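Community > Take Part > Open Calls

Wanted: people who tidy up after other people
Posted 04/05/2023 by the Floltavine study team

If you have ever stood in a yard or a playroom at the end of the day, picking up the same little shovel you picked up yesterday, we would very much like to meet you. Floltavine is a study run out of the Gellitz workshop, and its question is a plain one: can a machine do the small chores yet, the ones that fill up an evening at home or the last half hour of a shift in a store? We have our own opinions on that (some of us are hopeful, some of us are tired), but we would sooner hear from folks who do this work and know what a good job looks like.

We are looking for 52 people to join us this August. You don't need to know anything about robots, computers or engineering. Parents, grandparents, daycare staff, stockroom workers, cleaners, school aides, people who run a garden center or a toy aisle - all of you are welcome, and so is anybody who simply has strong feelings about where things go.
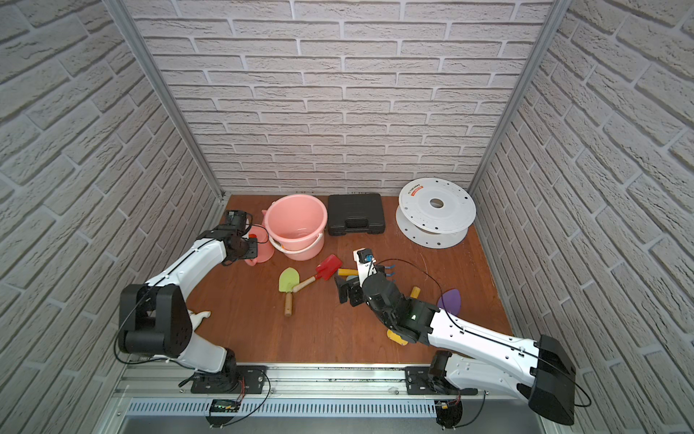

The pick-up bench, with garden toys out and the pink bucket at the back.

What you would be doing is mostly watching, talking and tidying. In your first visit we ask you to clear a small space the way you would at home, at your own speed, and tell us what you are thinking as you go. Do you pick up the big things first? Do you sweep everything into one pile and sort it later? Then you watch the arms try the same kind of job and tell us, as bluntly as you like, where they are doing something silly. On later visits you will get to guide the arms yourself with a pair of hand controls, which takes a little getting used to, and most people seem to be laughing by the end of the first try.

Please don't come expecting a housekeeper. The arms are slow, and they can spend a long while over something a four-year-old would toss in without looking. There are days when we think a useful helper is just around the corner, and there are days when we go home and clean our own kitchens with new respect for our hands.
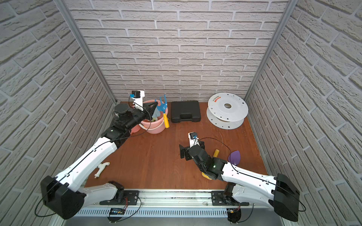 Chores are full of judgment calls, and those are what we most want your help with. When is a room tidy enough? Does it matter if things are thrown together, so long as they are off the floor? One person will call a job finished that another would quietly do over. Take a bucket with a blue toy rake and a light blue cloth in it, and a yellow handle sticking out over the side: my mother would say that's put away, and my sister would have the whole lot out again. We need both kinds of people in the room, and we'll ask you to score jobs like that one on a simple sheet, with plenty of space for grumbling in the margins.

The same goes for shop-floor work. If you restock shelves or close up a store, you will have rules in your head that were never written down, about what can be stacked on what, what can wait until morning, and what a customer is going to trip over. We'd like to write some of them down. We are especially short of people from this kind of work, so if you know a coworker who might enjoy it, do pass this page along.
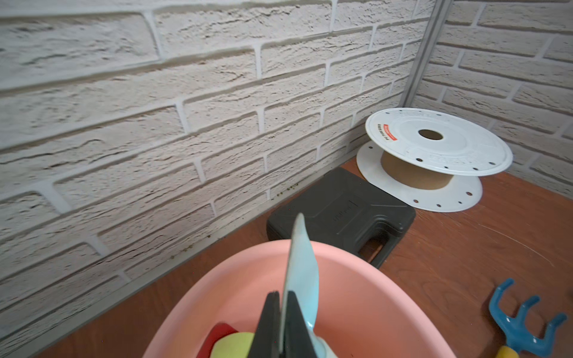
Each participant comes in for 4 visits, and we ask that you spread them over the month so you have time to think in between. Visits can be mornings or evenings. You will be seated for most of it, there is nothing heavy to lift, and you can stop for a break (or stop altogether) whenever you want. Every visit is paid, and we cover bus fare or parking too. Coffee and the good cookies are on us.

You should be 18 or older, comfortable chatting in English, and fine with our recording your voice and hands while you work. Faces are left out of anything we keep. If you use a wheelchair, have limited grip, or do chores in a way that suits a body that doesn't always cooperate, please do apply - your way of doing things is of real interest to us, and the bench can be raised or lowered.

Where to find us: Gellitz workshop, 1818 Memon Street, entrance on the Guritz Lane side, up the ramp. Groups are kept to 8 people at most so that everybody gets a turn and a chance to talk.

To apply, drop a note at the front desk or mail one to the address above, marked "Floltavine." Tell us your name, the best way to reach you, which times of day suit you, and a few lines about a chore you do often and how you like it done. Long answers are fine. We read all of them, and the one about folding fitted sheets from our last call is still pinned up by the kettle.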